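Home | Facilities | Kitchens | Checklists | Forms | Contact

Haslinger Residence – Shared Kitchen and Dining Room
Tableware and Table Setup: Inspection Checklist with Comments

Last updated: 27 Apr 2026

Scope

This checklist covers bowls, plates, cups, serving ware, table linens, and the storage and washing points that serve them. It does not cover knives, gas appliances, or the cold room, which have their own forms. Results are recorded as OK, Minor, Action, or N/A. A Minor item may stay in use until the next inspection. An Action item is removed or closed off on the day it is found.

Comments are from the current inspection unless marked as carried over from December.

Section A – Washing point

A1. Dish machine (Atach, under-counter) drains fully at end of cycle.
Result: OK
Comment: No standing water in the sump after two test cycles.

A2. Spray arms turn freely, nozzles clear.
Result: Minor
Comment: Upper arm turns but one end nozzle was partly blocked with label paper. Cleared during inspection. Labels should be soaked off jars before the jars go in the machine.

A3. Door gasket intact, no tears or hardened sections.
Result: OK
Comment: Light scale at the lower corners. Wipe down weekly.

A4. Three-compartment sink: sanitizer at 200 ppm, test strips in date and stored dry.
Result: OK
Comment: Reading matched the 200 ppm block on the chart. Strips had been kept on the window sill over the sink. Moved to the drawer.

A5. Floor in front of sink and machine: mat flat, edges not curled.
Result: Action
Comment: Left front corner of the mat is curled and does not lie down when weighted. Trip hazard on the route to the drying rack. Mat removed. Replacement requested, same size, beveled edge.

A6. Hand-wash sink has soap and paper towels and is not used for dishes.
Result: Minor
Comment: Soap and towels present. A colander was draining in the basin. Carried over from December, same finding.

Section B – Drying and storage

B1. Drying rack (Enik, wall-mounted) secure, brackets tight, no rust on contact surfaces.
Result: OK
Comment: Bracket screws checked by hand and with driver. One coated wire has a chip at the back, bare metal not yet rusted. Watch.

B2. Items fully dry before stacking.
Result: Minor
Comment: Plates OK. Water was found between two soup bowls on the second shelf. Nested bowls hold water at the foot, and shallow stacks do not dry on their own. Rewashed and racked on edge.

B3. Shelves level, loaded within the posted limit, heaviest items below shoulder height.
Result: Action
Comment: Two cast serving dishes were on the top shelf over the doorway. Moved to the bottom shelf. The posted limit sign has faded and cannot be read from standing height. Reprint.

B4. Stack height for bowls: 5 or fewer per stack.
Result: Minor
Comment: One stack over the limit on the left side of shelf two. Split into two. The limit applies to all bowls regardless of size and is not raised for small dessert bowls.

B5. Stack height for plates: 10 or fewer per stack.
Result: OK

B6. Unlike bowls not jammed. Each bowl lifts out of the one below without twisting.
Result: OK
Comment: Mixed sets are allowed on the shelves if this test is passed. Where two bowls bind, store them apart. Do not tap a stuck bowl on the counter edge – run warm water on the outer bowl and lift straight up.

B7. Cupboard doors close and stay closed, hinges tight.
Result: Minor
Comment: Right door of the glassware cupboard drops when opened. Upper hinge screw turns without biting. Needs a larger screw or a plug.

B8. Shelf liner clean, flat, and not covering vent slots.
Result: OK
Comment: Replaced since December.

Section C – Condition of tableware

Inspect under the work light, not the ceiling light. Turn each piece once around by the rim and look at the foot last. The residence register lists 900 pieces. This section is done on samples from each shelf, plus everything set out for the next meal.

C1. No chips on rim or foot.
Result: Action
Comment: Three dinner plates and one mug with rim chips. Discarded in the rigid bin, wrapped. No chipped item goes back on the shelf for use as a plant saucer, soap dish, or similar.

C2. No cracks. Suspect items checked by eye and by running a fingernail across the line.
Result: OK
Comment: Two cups with surface marks that look like cracks but are cutlery marks. Retained.

C3. Colored rims and decoration intact, no flaking.
Result: OK
Comment: Wear at a colored rim is not a reject by itself. Flaking is.

C4. Interior surfaces free of deep scratches and residue.
Result: Minor
Comment: Gray marking in several plates from metal cutlery. Removed from two with a mild cleaner, the rest left for the kitchen team. Rings formed in the surface during making should be brushed along the ring, as residue sits there after a quick wash.

C5. Metal bowls: no sharp edges, dents that trap food, or pitting.
Result: OK
Comment: Rolled edges checked with a cloth. A cloth that snags means reject.

C6. Metal bowls: stains.
Result: Minor
Comment: Faint staining is treated with the Plilteo powder, rinsed twice, and dried by towel. If a mark remains after treatment and the surface is smooth to the touch, the bowl stays in use. Pitting is scored under C5. Do not use steel wool.

C7. Microwave-safe items separated from metal items.
Result: Action
Comment: Metal mixing bowls were on the same shelf as the microwave bowls, next to the 900 W unit. Relocated. Shelf labels ordered.

Section D – Serving table

D1. Table stable, leg locks engaged, no rocking under hand pressure at each corner.
Result: OK
Comment: Lock on the window-side leg is stiff and needs to be pushed past the first click.

D2. Tablecloth clean, no holes, hem not reaching the floor on the walking side.
Result: OK
Comment: White cloth in use. Hem clear on the aisle side.

D3. Tablecloth flat where bowls and hot dishes are placed.
Result: Minor
Comment: Wrinkles and folds in the cloth. A fold under the foot of a bowl is enough to tip a full one. Smooth by hand before setting out and again after any stack is moved.

D4. Bowls set out in short stacks and stable.
Result: Minor
Comment: See picture. Three bowls are nested and tilted on edge. Stacks stand on their foot when left on the table. The number in the stack is within B4.

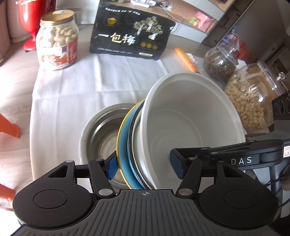
Item D4. Three nested bowls (white, navy rim, light blue with gold-yellow rim) tilted on edge; stainless steel bowl alongside, faint stains near rim, see C6. White cloth, folds noted under D3.

D5. Metal serving bowls set apart from tableware for guests.
Result: Minor
Comment: The stainless steel bowl sits just behind the light blue one. Allow a hand's width between them so that either can be picked up without touching the other. Interior is shiny, staining scored under C6.

D6. Serving utensils have a rest or a dish of their own.
Result: N/A
Comment: Not set out at time of inspection.

D7. Cords for warmers and kettles routed along the wall, not across the table front.
Result: OK
Comment: Kettle moved to the side counter.

D8. Path from serving table to exit clear.
Result: OK
Comment: High chair was parked in the path at the start of the inspection. Returned to the alcove.

Section E – Handling

E1. Stacks carried with two hands, one under the foot.
Result: Minor
Comment: Posted instruction is correct but hangs behind the door when the door is open. Move to the opposite wall.

E2. Broken ware kit complete: brush, pan, thick gloves, rigid bin.
Result: Action
Comment: Gloves missing. Also missing in December. Spare pair placed in the kit and a hook added so they are not borrowed for the oven.

E3. Dropped items rechecked under C1 and C2 before reuse.
Result: OK
Comment: Asked of kitchen team, procedure known.

Open actions

A5 – replacement mat, beveled edge
B3 – reprint load limit sign, large type
B7 – hinge repair, glassware cupboard
C7 – shelf labels, metal / microwave
E1 – relocate handling notice
E2 – confirm gloves still in kit at next check

Items B4, D3, and D4 are for correction by the kitchen team on the spot and are not tracked here. If the same item is scored Minor at three inspections in a row it becomes Action. A6 reaches that point at the next inspection.

Previous version of this form (December) is withdrawn. Discard printed copies.

This site uses cookies to remember your form settings. Accept | Manage preferences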